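The robotics club at Hikdale has one task this season: a single arm has to work a kitchen microwave setup without help. The club's adviser has run it for two years and teaches shop the rest of the day. We talked on 26 November 2021, before the team left for the Quiambao meet.

Why a microwave? "Everybody has used one," the adviser said. "The students know what it should look like when it goes right."

The food is a toy sandwich on a pink plate. "The plate gave us more trouble than the bread," the adviser said. "You have to come in low, and the door takes up room on one side." 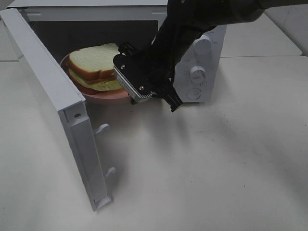

The students keep a log of every run, good or bad. It stood at 481 entries when we spoke. "Most of those are failures – I tell them to write those up first."

Between runs the team resets. The door is shut, the table is cleared, and the next pair gets 60 seconds to check their code. 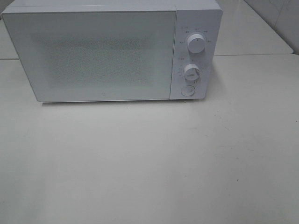 "They argue about the reset more than the code," the adviser said. "If one pair starts from a different spot, the scores mean nothing."

The gripper has two fingers, and the students practice closing them at low speed. A second camera at the wrist gives them a close view. "They used to guess. Now they look at the wrist picture and talk it over."

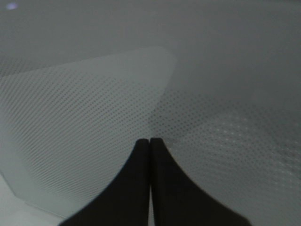
What comes next

The club plans a visit to Gadlow in December.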